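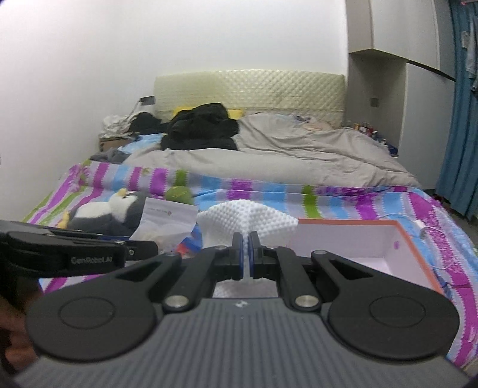 Packing foam held at the fingertips of a hand gripper, with the box open alongside.

Hand Gripper Kits for Packing and Sorting: Working Tips
By Onni Tikkanen

Lustorik rents hand-held gripper kits by the week. The kit covered on this page is the two-gripper set, shipped from the Brurkville depot in a hard case with chargers, a wiping cloth and a printed task list. The renter does ordinary chores with the grippers, and the recordings go back to Lustorik for training robot arms. The notes below come from three weeks of use in a small apartment. They deal mostly with packing, which was the most common item on the task list and the one with the most failed attempts.

Work surface

A bed is a workable packing table if the cover is pulled tight first. The foot end is best. You can stand square to it, and both grippers reach the box without the elbows lifting. A thick blanket has one advantage over a bare table: small items stay where they are put down. It has one drawback, in that fingertips pushed straight down will pick up a fold of cloth along with the item. Close the tips a little above the surface and lower them onto the item at an angle.

A striped or patterned blanket makes no difference to the grip. It does make small white parts harder to find, so put cables and adapters on a plain area before starting.

Packing foam

Bumpy foam sheet is light, springs back and tears along the dimples. The following worked:

Pinch well in from the edge. A pinch at the very edge pulls a small piece out of the sheet.

Hold the sheet near the middle of one side and let the corners droop. Trying to keep it flat with one gripper wastes time.

Use the second gripper to steady or guide, and leave the first one closed until the foam is over the box. Passing a sheet from one gripper to the other failed more often than any other move I tried.

Set the foam down in the box before opening the tips. Foam dropped from a height folds over on itself and has to be fished out.

Squeeze pressure is set by the hand. New users squeeze too hard. The pads on the inner faces of the fingertips hold foam with light pressure, and anything beyond that only tires the forearm.

Boxes

Choose a rigid box with an open top. Soft cartons slide away when a fingertip touches the wall, and a loose lid gets in the way of the wrist. If a carton must be used, put the heaviest item in first and work around it.

Place the box on the side of your stronger hand, with the items to be packed on the other side. Turn it so a long side faces you. Reaching over a short side brings the wide body of the gripper into contact with the rim, and the box moves.

Order of packing that gave the fewest repeats: foam in the bottom, hard items next, plush toys and other soft items last. Plush is the easiest material on the list. Grip it by the body. A small part such as a foot or a beak will hold for a lift but lets the toy swing.

Bags

Thin plastic bags are the hardest item. An upright bag can be taken by the top edge with one tip on each side. A bag lying flat should be pushed against something solid, such as the side of the box, until a ridge forms, and the ridge pinched. Do not try to open a sealed bag with the grippers. Open it by hand between recordings.

Cables

Loop the cable loosely before you start and lift it at the plug. A cable lifted at the middle will trail its ends across the work area and catch on the next item. Keep cables clear of the joint housings.

Care of the kit

Wipe the fingertip pads at the end of each session. Foam dust and blanket lint both reduce grip, and lint is the worse of the two. A damp cloth is enough. Leave them to air dry with the tips open.

Check the screws on both grippers on the first day. One on my left unit was loose on arrival. Lustorik sent a replacement screw from Brurkville by Friday of the same week, with a short note on how tight to set it.

Store both units with the tips closed. The case foam is cut for that position — forcing them in open puts strain on the linkage.

Remarks on the service

The Lustorik kit is solid and the grip is even from side to side. The task list is less good. Two of the packing tasks are the same task with different titles, and the word "item" is used for both a single object and a set. Support answered by email within a day.

For comparison, the Olletti kit, which I had on loan in February, is lighter but wears out its pads faster. Its return address is in Lund, and the return label has to be requested separately. Lustorik puts the label in the case.

Spare fingertip pads for the Lustorik set are listed under part 602, sold in packs of two. Order a pack with the first rental if the task list includes foam or tape.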